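Notes from the Supply Shelf

The spray bottle situation

Residents of Dorkgate who use the shared workroom will have noticed that we own a great many spray bottles and that very few of them spray. I raised this at the October meeting, under Any Other Business, and was thanked for offering to look into it. I hadn't offered. I've looked into it anyway.

A spray bottle is two things: a bottle, which lasts forever, and a trigger head, which lasts until you need it. Our habit has been to put the whole works back on the shelf when the head gives out and take the next one along. Carry on like that for a few years and you have what I found on Sunday morning in the cupboard under the sink, plus the overflow box marked MISC LIQUIDS (PLEASE ASK), which had evidently discouraged people from asking.

So the heads are coming off, the bottles are getting rinsed, and anything that still works is being put back together with something else that still works. Colors will not match. If you're the person who likes a pink head on a pink bottle, I sympathize, and you are welcome to come down and do it yourself.
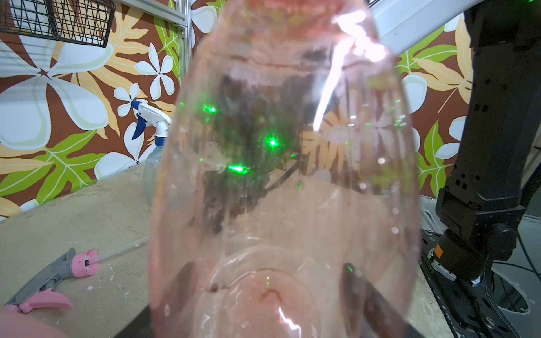

Pink collar, pink trigger, and one large bottle with a hint of the same.

A few findings, for anyone with a similar cupboard at home.

The collars look identical and are not. I spent a good part of the morning trying to persuade a Suro head onto a Tradodon bottle. It goes on one turn, feels perfectly convincing, and then leaks down your sleeve. Match the threads first and admire the fit later.

The tube matters more than anyone thinks. A short tube in a tall bottle will stop drawing with plenty of cleaner still in the bottom, and this is when people declare the bottle broken and go get another. A long tube can be trimmed with scissors, on a slant, so it doesn't seal itself flat against the bottom. A short tube can't be trimmed into a long one. I mention it only since we have several that somebody appears to have tried it on.

If a head is merely clogged, take it off, stand it in a mug of warm water, and pump it a few times. Please use the chipped mug. The good mugs are for coffee, and there has been an incident.

And label the thing. Mircea Dinu from the second floor treated the big ficus in the lobby with what he took to be water and was later identified, by smell, as glass cleaner. The ficus has never looked shinier. It has also dropped 9 leaves, and Mircea would like it known that he's been sweeping them up himself.

MIRCEA'S WALLPAPER, CONTINUED

Several of you have asked about the brown paper with the big pale flowers and the lime-green leaves. It was the end of a Beltrán roll left over from the hallway, and Mircea put it up over one weekend. Opinion remains divided. I was against it, and now I find I look forward to it, particularly in the mornings before anyone has said anything. The beige surface underneath is as scuffed as ever, and no, I don't know what the dark stain is. It was there when I moved in.

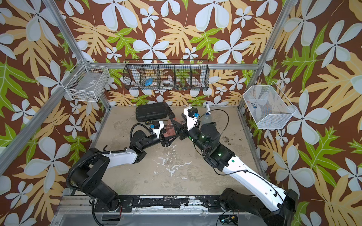
Vol. 2, No. 9

The wire baskets stay where they are. Tape goes in the long black one with the compartments, and it goes back in the long black one when you've finished with it. The white basket on the left has room to spare, and I'd like the unclaimed odds and ends to start there before they spread. Funnels should be rinsed before they're put away, whatever color they were when you found them.

Spare heads and bottles will be out on the workroom table until the end of the month. Take what you need. Whatever is left will be offered to apartment 219, where they have a large balcony and, I'm told, aphids.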